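Two clocks on one table

I wanted to write this post already in February, but in February I believed that my problem was in the gripper control, and I would have written the wrong post. The problem was in the time stamps. It took me a long time to see it, and I think the way to it can be useful for other people with a small two-arm setup and a lot of cloth.
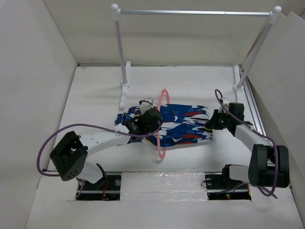 Posted by admin on Aug 11, 2023 | Filed under: Control, Tooling | 2 comments

First, the software, so that the names are clear. Flundari is the controller. It receives target positions for all the joints, makes them smooth and sends them to the servos. Memura is the recorder, and it writes everything to disk: camera images, joint positions, commands, motor currents. Both are my own code and both are older than this project. Flundari runs on a computer called Hollis. The policy, the part that looks at the images and decides the next motion, runs on another computer called Hellis, with the bigger graphics card. Yes, I know that these are bad names for two machines which I need to tell apart at night. I have restarted the wrong one many times.

The task is to get a garment onto a hanger and the hanger onto the rod. The policy does not give one command at a time. It gives a block of 20 future steps, and Flundari plays this block while Hellis is already thinking about the next one. When the next block arrives, the two blocks overlap, and Flundari has to blend them. If both agree about what time it is now, the blend is soft. If they don't agree, the arm goes back a little and then forward again, like a person who forgot something at the door.

With rigid objects I never saw this. A cup does not care if the gripper waits for a moment. Cloth does care, and two arms on the same piece of cloth are worse, for the late arm pulls against the other one and the fabric slips from the fingers.

My first idea was that the blending was too short, so I made it longer. The motion became very beautiful and the grasps became worse. A long blend keeps alive the old opinion of the policy, and the old opinion was made before the cloth moved. Then I tried the opposite, no blending at all. I do not recommend it, the noise of the servos is not nice. 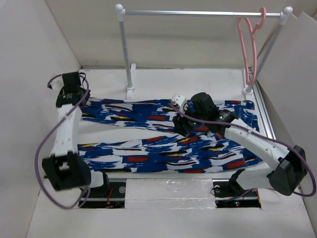 After this I did what I should have done on the first day, and I wrote a viewer for the Memura logs. It draws three lines on the same time axis: what the policy asked, what Flundari sent, and what the encoders measured. Under the lines it shows the images from the fixed camera and from the wrist, next to each other. It is an ugly tool. The window can't be resized and the colors were chosen by accident. But on the first log that I opened, the wrist image showed the fingers closed on a fold, and the encoder line at the same moment said that they were still open.

So one of them was lying. I believed the encoders, as one does, and I looked for a delay in the camera driver. There was a small one, and I fixed it, and nothing changed. The real reason was stupid. Memura stamped the images when they arrived on Hellis, and stamped the encoder values when they left Hollis. Two computers, two clocks. I had installed time synchronization on both, but on Hellis the service did not start again after a system update. The clock was drifting slowly – slowly enough that every test in the morning looked good and every test in the evening looked a little strange.

I had also trained on these logs. This is the part that hurts. The policy learned from examples where the picture and the position of the arm did not belong together, and the distance between them was different from one day to the next. When I went through the old sessions I found over 3,000 recordings, and for most of them I could repair the offset by matching the closing of the fingers in the wrist images with the jump in the motor current. The rest I moved to another folder. I don't have the heart to delete them.

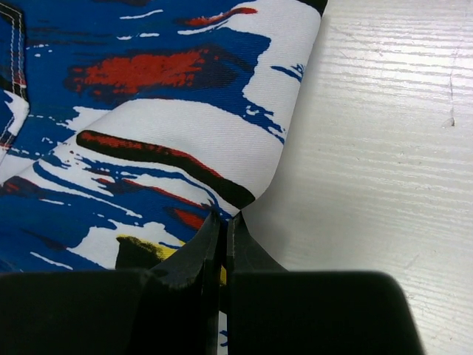 Under my earlier post on Memura, one reader argued that I should not repair anything, that a policy trained on messy timing becomes robust to messy timing, and that clean logs would only hide the problem until the next computer is added. I thought about this for several days. I agree with one half of it. If the delay changes in real use, then the policy should see changing delays in training. But I want to add this delay myself, with a number that I know, and write the number in the log. A delay which comes from a dead service is different on each day and is written nowhere.

What I changed, for those who want to do the same:

Every message now carries two stamps, one from the moment of capture and one from the moment of arrival. Memura saves both and never throws one away.

Flundari refuses to start if the difference between Hollis and Hellis is more than 20 ms. Before, it printed a warning. I don't read warnings.

Blocks from the policy are placed on the time axis by the capture time of the image they were made from. The steps which are already in the past are skipped. It sounds obvious when I write it down, and yet my old code played each block from its first step, always.

The blend is short again, and it is calculated separately for each arm, but with one common time. I tried separate times too, with the idea that the arm with the garment and the arm with the hanger could each go at its own speed. They got out of step with each other and I removed this after one afternoon.

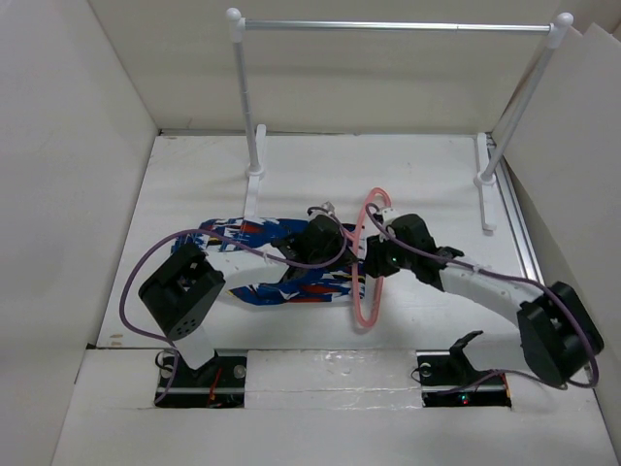 There is still a thing which I don't understand. When one gripper holds the hanger and the other one works on the cloth, the motor current on the cloth side has a small wave in it, and I don't find this wave in the commands. It may be the cable, it may be the position gain at the wrist, which I have set by feeling and never measured. I made the plot with the gain lowered and the wave is smaller, but then the wrist also hangs down a bit under load, so I can't say which one I am looking at.

The next job is to put the viewer in a state where another person can use it. For now it has the path to my home directory in the code, in more than one place. If you want it anyway, write to me and I will send it as it is, with the colors.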